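Unit 4: Comparing two-finger grippers

Reading before the lab: the Lekance gripper sheet (all of it) and the section on force limits in the Pristholm controller manual. The Górecki paper on fingertip shape is optional, but it will help with question 3 of the report.

What we are comparing

Each bench has two arms with the same type of parallel drive and different fingertips. Set A has narrow pointed tips. Set B, which you fit in the second hour, has flat padded tips from Cudell. The arm, the camera and the controller settings stay the same, so a difference in results should come from the tips. Check this before you start. Last term one group changed the closing speed between sets and had to repeat the whole session.

Procedure

Home both arms, then load the Unit 4 profile on the controller. The profile caps the closing force at 12 N. Do not raise it.

Run 9 grasps per object with each set of tips. Put the object back on its start mark every time. For each grasp write down the approach angle, whether the fingers closed on the first try, and whether the object was still held after the lift and hold. The hold time is 300 milliseconds for the quick test and ten seconds for the long one.

Count a grasp as failed if the object slides in the fingers far enough for you to see it on the wrist camera. Do not wait for it to drop.

Orientation

Students often record a grasp as "held" and leave it there. For a later step such as pouring, capping or handing over, the way the object sits in the gripper matters as much as the hold. Use three codes in your table: U for upright, S for on its side, D for upside down.

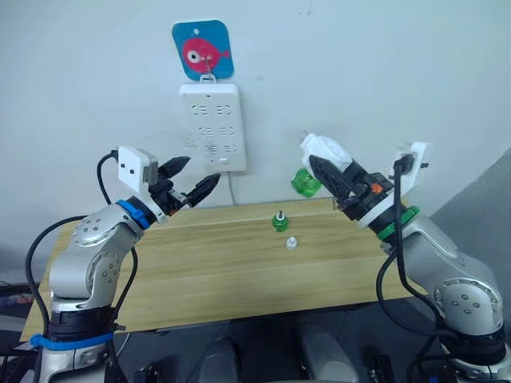 Code D is the one people leave out of their tables. The right arm has a plastic bottle off the table with its base up and its green cap pointing down, and a row that says only "held" would lose that. The left arm is open and free, so a grasp like this can go on to a handover test if your group has time. Small objects like the two on the tabletop get their own rows, because pointed tips and padded tips treat them very differently.

Report

Two pages plus the table. Save the raw log as well; a full session comes to about 481 lines, and a much shorter file usually means logging stopped when you swapped the tips.

1. Which set failed more often in the long test, and on which objects?
2. Did the approach angle change the orientation code?
3. Would a wider tip have helped with the small caps? Give a reason from your own data.

Reports go in the Unit 4 folder before the next lab.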